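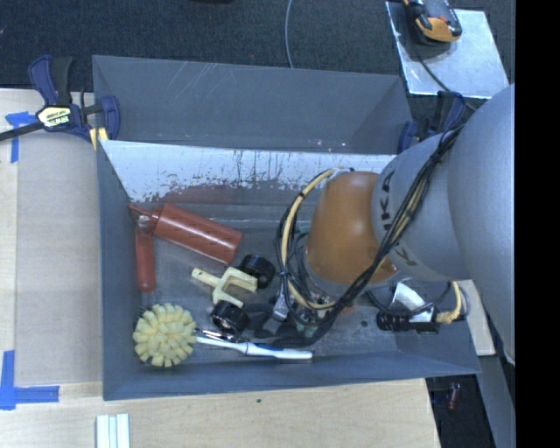

*A gray bin with worn inner surfaces and a scuffed floor.*

**Surface wear** is the gradual loss or damage of material at the outside of an object through use. It affects floors, tools, containers, shoes and machine parts.

## Types

Abrasive wear happens when a hard surface or loose grit cuts into a softer one. Adhesive wear happens when two surfaces stick at small points and tear as they slide. Paint and other coatings may also flake when their bond to the material underneath fails. On iron and steel, bare areas can then rust.

## Measurement

Wear is usually given as lost weight or lost thickness. In the Plivgate trials, run by Signe Granström at Costcombe, painted panels were rubbed under a fixed load. The first coating wore through after 2353 strokes and the second after 2528.

## Prevention

Common measures include harder coatings, lubricants, replaceable liners and regular cleaning to remove grit. Rounded edges hold paint better than sharp ones, where the coating tends to dry thin.

## See also

- Corrosion
- Friction
- Lubrication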